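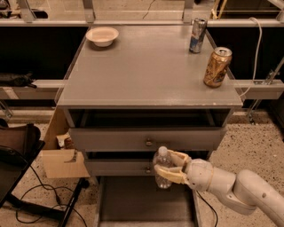

Section 5: Sorting the two drawers and the open cubby

The Clarkum cabinet is sold as a side table that "keeps any room in order". It won't. It has two drawers, a cubby under the top and an open space at the bottom, and all four will fill with rubbish unless you decide early what goes where. The steps below are what we settled on at the Prastham share house after trying the maker's suggestions and dropping most of them.

Before you start

Clear the top. Bowls go back to the kitchen. Empty cans and plastic bottles go out to the recycling, crushed or not, whatever your local depot prefers. Check each can before you tip it into the bin, as a dented one can still be half full.

1. Pull out the lower drawer first. The leaflet says to start at the top, but we could find no advantage in that.

2. Take hold of the round knob and pull straight towards you. If the drawer sticks, push it back in and try again. Don't yank it sideways.

CAUTION: Never leave the lower drawer a little way open. It is at shin height and you will find it in the dark.

3. Put heavy things in the lower drawer: spare batteries, tools, the big torch. The leaflet claims each drawer takes 50 kg. We wouldn't try it.

4. Use the upper drawer for coasters, pens and remotes. Dividers are sold separately under the Grirnley name. A cut-down cereal box does the same job.

5. Keep the cubby for flat items such as magazines and trays. It is dark in there, so small things vanish at the back.

6. Leave the bottom compartment for shoes, or leave it alone.

NOTE: The top is described as "wipe-clean". Scuffs are another matter. A damp cloth lifts crumbs and sticky rings. The Kordestani polish we bought left the marks exactly as they were and made the surface slippery.

Keeping the top clear

Allow one bowl for keys and coins — a shallow one, so you can see what's in it. Drinks can stay while you are drinking them. Eftychia Konstantinidis, who looked over this section in January 2026, wanted a rule of no drinks at all. We doubt anyone would follow it.

If a knob works loose, go to Section 6.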